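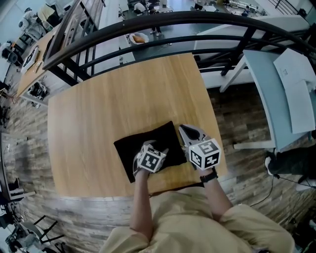
Tuesday, late

3 min read

I did it! I finally finished the Winau loop, all 936 meters of climbing, and I'm writing this with my boots still on because my legs have voted against bending. I started before six with a flask of coffee and two cheese rolls (both gone by the first gate, no regrets) and had the whole lower path to myself until the ford.

And the birds! I heard a woodpecker somewhere above the Illa bridge and stood there like a kid for ages trying to find it. Never did. Then the fog slid off the ridge all at once and there was the lake, much greener than I remembered.
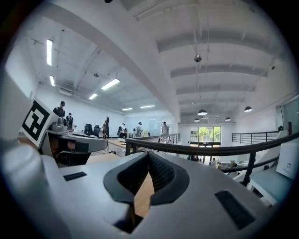
Gray housing, dark lining, a bit of table.

The last stretch is steeper than the map lets on. I took it in bits, 600 steps and a rest, 600 steps and a rest, singing the chorus of the only song I know in Spanish. A couple coming down gave me half an orange and it was the best orange of my life.

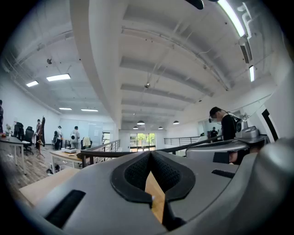
Light wood held in the black notch.

Lunch was at the Flirnero hut, where the soup now costs 5 and comes with so much bread that I put a piece in my pocket for later. It's still in there, come to think of it. The wind got up around two so I went down by the forest side, which was muddy and lovely and smelled of mushrooms.

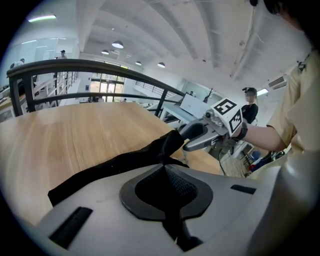
For next time

New laces. Thicker socks. Leave the second sweater at home. And start saving for Ñahui, because I want to stand at 3000 meters before I'm too creaky to enjoy it!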